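4.2 What players did with the diary pages

I went into this part of the study pretty sure I knew how it would go. Rillness is a slow game – you walk through a family's house, open drawers, read diary pages, and work out why everyone left. I figured people who read more pages would understand the story better. Veikko Kettunen, who ran the sessions with me in July, bet the other way, and I owe him lunch.

We had 40 players. Thirty of them finished the game in one sitting, and those are the ones I'm talking about in this section (the other ten come back in 4.4). Everybody played on the same console with the hint system turned off, and afterward we asked them to tell us the story out loud in their own words. Yi-an So scored the retellings without knowing who had read what.

The heavy readers did fine on names and dates. Where they slipped was order. They'd tell us the sister moved out before the fire, or that the letters came from the uncle, and they'd say it with total confidence! Players who skipped pages but spent longer poking through the rooms got the order right more often, even if they couldn't name half the family.

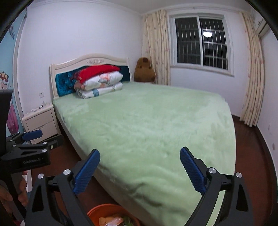

Figure 4. A bedroom with a plush blanket on the bed and folded bedding against the headboard.

My best guess is that rooms give you a place to hang things. One player kept saying "that was upstairs, so it was later," and in Rillness that's a pretty good rule, as the designers at Bruritz let you upstairs only after the first act. Diary pages can turn up anywhere, and once they're in your menu they sit in the order you found them. I got mixed up by that menu myself on my first run.

I should say that Baloyi (the studio's earlier game, same kind of setup) sorts its pages by date, and we didn't test it. Givora does too, but it has voice acting, so I wouldn't compare the two without a lot more care. We also let players pause for up to 5 minutes, and I didn't track who used that time to reread. I wish I had. The next section looks at how the retellings changed when we asked for them a second time.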